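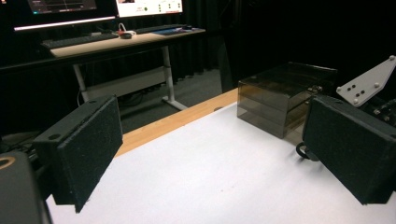 The Stamness Manipulation Club at Otow Technical College is recruiting participants for its spring student project, Tremora. The project records hand-guided object handling and uses the recordings to train a small two-arm controller. Work is done at a white-topped table with a black curtain behind it, using hand-held grippers with padded black fingers, and a smoked acrylic box serves as one of the test objects. Recordings are reviewed at the desk with two monitors.

Participants work in pairs. One person operates a gripper while the other logs trials, then they switch. A session lasts 90 minutes, with a short break at the midpoint. The project target is 900 accepted trials by the end of term. Trials with a dropped object are kept and labeled as failures.

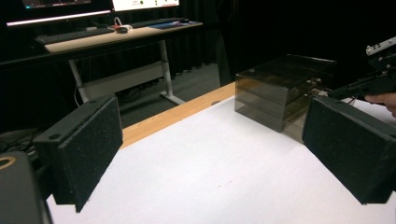
Gripper at the acrylic box, Tremora work table.

Open positions: 4 operators and 2 data reviewers. Operators should be able to stand for a full session and follow a written protocol. Reviewers check start and end points, assign labels and flag bad recordings. Basic Python is required for reviewers only. Both roles are open to students in any department.

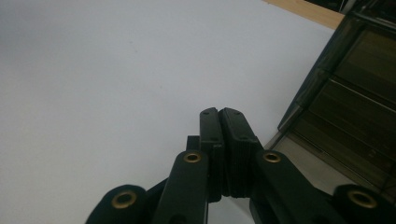
Do I need previous experience with robots?

Previous experience is not required. All operators complete a training session on opening and closing the gripper, approach angles and the trial log before they record data.

Participants who complete the project receive one lab credit. The final controller will be entered in the Vídalín student competition - travel is optional and does not affect credit. Recordings may be shared with other student teams, and a consent form must be signed before the first session.

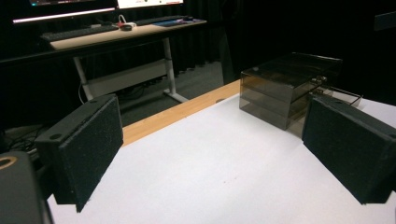
How to apply

Send your name, department, preferred role and available afternoons to the Stamness club desk by Tue 23 March. Reviewers should attach a short code sample - coursework is acceptable. Applicants will be contacted before the end of the month.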